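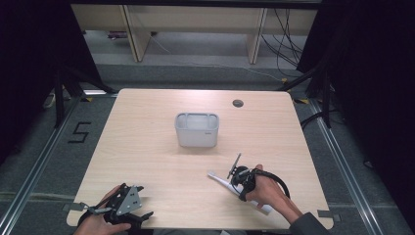

Table 5, with a hand-held gripper on each hand and the white caddy waiting.

Hi, and welcome to Fletura! I'm Min-kyu So, and I started this shop with my friend Dae-han Lim because we both wanted to build robots at home and neither of us had the floor space (my wife had views about the dining room). So we rented a place, put down some carpet, and let other people in to share the bills.

What we mostly work on now is teaching small robot arms to do household chores, the boring kind, like putting things back where they go. You strap on the grippers, do the chore yourself a bunch of times, and the recordings go into training. Our tidy-up set has 1,321 recordings in it so far. Dae-han did 406 of those himself and still complains about his wrists!

The grippers are our own design, called Drilov. We're on the third version, and the two sides don't match yet. The slim gray finger is the one I like for skinny stuff – handles, pens, anything that wants to roll away on you. Dae-han prefers the bulky one with the triangular plate on top, and we've stopped arguing about it at lunch. Mostly.

Members bring their own projects too. Wavon is a plant-watering cart that keeps getting taller, and Kahraman is an arm somebody is building for their garage to sort screws (it's slow, but I love watching it). You don't need an engineering degree to join. I used to fix copiers, and Dae-han taught middle school band.

We run an open bench every Saturday, starting at 10 in the morning. Bring whatever you're stuck on, and wear socks you don't mind showing, as shoes come off at the carpet. If you want a gripper kit to build at home, the parts list and files are free to members, and we'll help you with the wiring, which is the part that made me want to quit back in June.

Membership forms are at the front desk, or just write to us and one of us will get back to you, usually Dae-han.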